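Home | Builds | Tickets | Wiki | Log in
Print this page | E-mail this page

Ticket 671 – Perotora hand gripper, marker pose drops out
Opened by: Nelli Nieminen
Assigned to: Saadet Kurtuluş
Status: open, October 2025

Symptom: the tracker loses the marker on the second gripper when the jaw is turned side-on. Log from the last run has 1,767 frames, 121 with no pose. Firmware build 17. Restarting the tracker makes no difference.
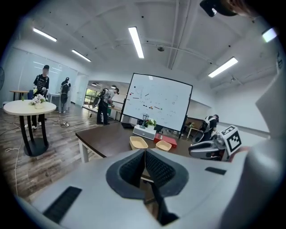
Second gripper at table height, marker slightly tilted.

Nelli: Recalibrated both units with the Bristurach board. Same dropouts. Lens cleaned, exposure fixed by hand – no change.

Saadet: Check the ceiling lights first. A glossy print can wash out at some angles. Also confirm the marker size in the config matches the print, border excluded.

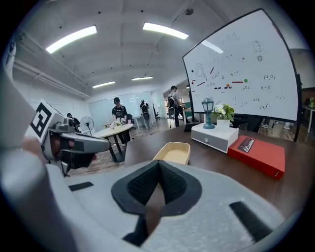

Size in the config was wrong, border had been included. Corrected and reloaded. Pose distance now agrees with the tape measure, but the dropouts are still there, so that was a separate fault.

Saadet: Reprint on matte stock and rerun with the same trays on the table. Attach the raw log, not the summary.

Nelli: Matte sheet ordered. Leaving this open.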